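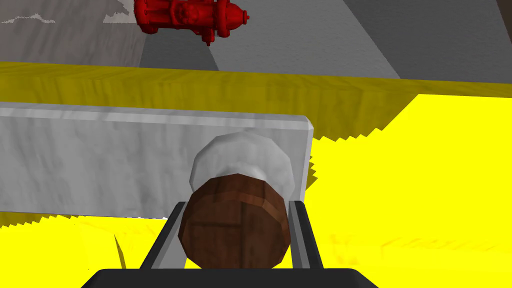

Gripper slips off the knob in sim, any ideas?

padham_shed
Posted in: Home builds

I'm building an arm in the shared workshop at Padham and trying to get the control sorted in simulation before I trust it with a real cupboard. The gripper is a plain two-finger parallel one. The task is to close on a round brown knob on a yellow cabinet and pull.

I ran 1,000 attempts overnight and 519 of them passed. Nearly all the failures are at the grasp. The fingers close, the pull starts, and the knob slides out towards the tips. Friction is at whatever the default was. The motors on the real arm are Jemard ones and I've put their torque limit into the model.

tolentino
What's your collision shape for the knob? If the mesh has flat faces you may only be touching along an edge. I'd swap it for a plain cylinder and leave the nice mesh for the visuals.

Kanokwan Suksawat
I wouldn't start there. Check where the fingers are when they close. If you stop short you are pinching the front of the knob and it will slide whatever shape it is. Log the gap between the palm and the knob at the moment of closing and compare passes with fails.

padham_shed
Will do both. Same cabinet, with the approach height changed so the fingers come in from lower down.

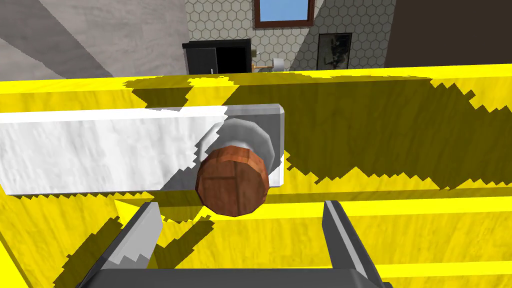

I've also slowed the closing speed by half, so bear that in mind if the numbers move. The shadows are still stepped along the edges. Does that matter?

tolentino
Not to the physics. If you're feeding camera images to the controller then yes, turn the shadow resolution up. 2,000 should be plenty if your card can take it.

skulico
Disagree on the shadows. I trained on ugly ones and the real arm coped fine. Spend the time on friction, the defaults are far too generous for printed fingers.

tolentino
Yours had a depth camera though, so it hardly counts.

padham_shed
Results from the second batch. 973 out of 1,000. I went through the log as Kanokwan said and the failed runs were closing too far forward, so I moved the target deeper. Cylinder collision made little difference on its own.

Kanokwan Suksawat
Good. Now drop the friction and run it again before you cut any metal.

padham_shed
Running now. I'll post the log in the morning.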